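Section 4: Setting Up Encounters in the Umside Map Editor

Before you start

You need a saved map with at least one closed room. Encounters can't be placed on open terrain in this version. If you have not built a room yet, go back to Section 3 and finish the walls and doors first.

The steps below use the sample map Brastusance, found under File > Sample Maps. Save a copy under your own name before editing. The original is replaced each time the editor updates.

4.1 Place the spawn zone

1. Open the Encounter tab and choose New Zone.

2. Drag the zone over the floor of the room. The outline turns green when every tile inside it is walkable. A red outline means part of the zone overlaps a wall, a pit or a door tile.

3. Type a name in the Zone Name box. Names are limited to 68 characters. Spaces are allowed, slashes are not.

4. Set the trigger. Most rooms use On Enter. Use On Item if the fight should begin when the player picks something up.

Note: If two zones share a tile, the one created first takes priority. Change the order in the Zone List by dragging a zone up or down.

4.2 Add enemies

1. With the zone selected, click Add Enemy and pick a type from the list.

2. Click once inside the zone for each enemy you want. Hold Shift to place several without reopening the list.

3. Set Health for each type. The default is 108 for standard enemies and 1000 for anything marked Elite.

4. Set the Leash value. An enemy with a leash of zero will follow the player out of the room and across the map.

Caution: Do not mix flying and burrowing types in a room with a ceiling lower than three tiles. The burrowing type can surface inside the flying one and both will freeze. Ragnvald Dalen reported this on the Geraghty map and a fix is planned.

4.3 Set up a two-phase fight

A two-phase fight swaps one enemy for another, or changes its attacks, once its health drops to a set point.

1. Select the enemy and check Use Phases.

2. Enter the health point at which the second phase begins. This is a value, so enter 500 for half of an Elite's default health.

3. Choose the attack set for each phase. The sample map uses the Sumolard set for phase two.

4. Set Transition Time in seconds. The enemy can't be hurt during this time. Anything over four seconds feels long in play.

5. Click Preview to run the fight with no player damage.

Note: Preview does not play music or door sounds. Use Full Test if you need to hear them.

4.4 Lock and release the doors

1. Select each door that leads out of the room and check Lock on Trigger.

2. Under Release, choose All Defeated. The other option, Timer, opens the doors even if enemies are still alive.

3. Place one checkpoint outside the room. A checkpoint inside a locked room can trap the player after a reload.

4. Save the map, then run Full Test from the entrance.

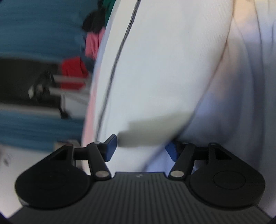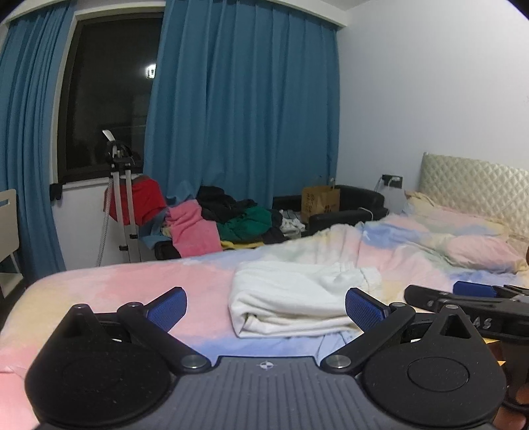 4.5 Share the map

1. Choose File > Export and pick Playable. The Editable option includes your notes and unused zones.

2. Enter a map title and your display name.

3. Click Upload. New maps are added to the public list every Thursday.

If the upload stops with a message about missing tiles, open Tools > Check Map, replace the tiles it lists and export again. Questions about the encounter tools can be posted on the editor forum, in the thread kept by Ottó Bodnár.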